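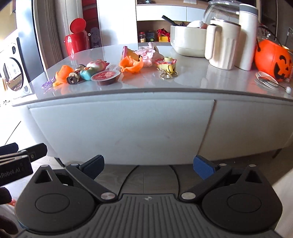
1/ A small thread about our kitchen island. In March 2020 I started to work from this kitchen, and since then the island is my desk, our dining place and the parking for every small toy in the flat.

2/ My rule is simple. Before I open the laptop, the counter must be clear. It takes me 16 minutes if I think about each thing, and much less if I don't think.

3/ Rubbish goes first. Empty wrappers are easy, nobody will fight for them. Sauce cups from takeaway are more difficult. My brother Orest believes that we will need them one day. I keep two, the rest must go.

4/ Then fabric. Anything with lace goes to the sewing bag in the bedroom, even if it is only a scrap. I used to leave it "for later" and once it got soy sauce on it. I washed it three times and the spot is still there.

5/ Then the toys. For a long time I put them in a nice box from Lanero on the shelf. It was a mistake — the children could not reach it, so everything came back to the counter and stayed there. Now they have one drawer, under the tabletop, low enough for small hands.

6/ In the drawer I don't sort. The doll with two little buns in her hair can lie next to anything she likes. I tried dividers in May and after 28 days I took them out again.

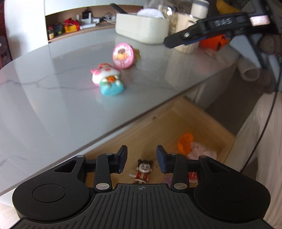

7/ The only rule for the drawer: it must close. When it doesn't close, we sit on the floor and choose what goes to the neighbours. Faisal's daughter is happy with almost everything, especially squishy toys.

8/ Last comes the counter itself. A glossy top shows every finger, so I wipe with a damp cloth and then with a dry one. I also wipe the front panels, when I remember.

9/ Danylo asked me what to do with very small glittery things, which fall to the back of a drawer. I put mine in a jam jar with a lid. If you have a better idea, please write it under this post, the jar is nearly full.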